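Pridham Facilities Forum
Topic: Revised surface standard for shared workrooms

W. Oshima
Posted August 10, 2018
Members are asked to comment on the draft standard before it is adopted in September. The draft requires a matte finish on all new worktables in the Flarnley building and permits white or light gray only. Glossy tops would be retired as they wear out. Comments should address cleaning, glare and cost.

hagedorn_m
The Esora office supports the matte requirement. We received 18 complaints about glare last year, all from rooms with glossy tops. We do not support the limit on color. Pale tables show ink and coffee, and our cleaning contract covers only 24 rooms per night.

tesfamariam_desk
I must disagree with the previous post. Stains that show are stains that get cleaned. Our darker tables went for weeks without proper attention under the same contract.

hagedorn_m
That is a matter of supervision and should be raised with the contractor. The standard should allow a medium gray where a department requests it in writing.

reading_room_17
Has the cost been confirmed? Our last quotation was $400 per table, excluding delivery. A department with a small budget cannot replace tables on that basis.

W. Oshima
No department will be required to replace a table that is in good condition. Mr. Hagedorn's request for a medium gray option will be added to the draft for discussion.

Glare depends on the finish more than on the color, and the draft will be reworded to make this clear. A smooth white top with a matte surface, such as the one shown with this post, takes soft light as gentle shades of gray. Departments wishing to propose other finishes should submit a sample to the Pridham office with their written comments.
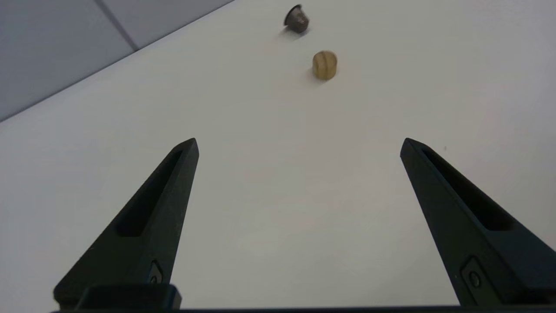
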